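Início | Dados | Documentação | Contato

Leitura: 2 min

# Kurkico: consumo de material clínico

Planilhas de 300 postos de saúde, agosto de 2024. Compiladas por Benedikt Ostermann.

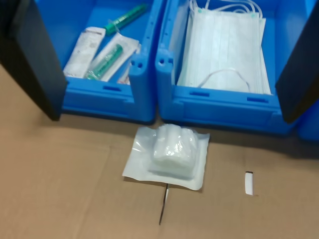

O campo `consumo` vem do pedido de compra, e pedido não é uso. Desconfie de qualquer média por paciente tirada daqui.

## Limitações

Dois postos repetem o mesmo valor todo mês. A Prultov chama isso de "estabilidade"; eu chamo de copiar e colar. 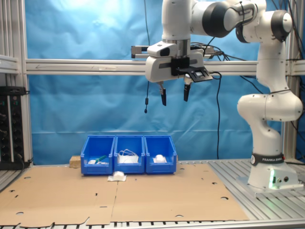

A coluna `perda` fica vazia na versão 2. A versão 3 promete preenchê-la. Veremos.

Relacionados:
- Cilwood: estoques rurais
- Jurić: notas sobre validade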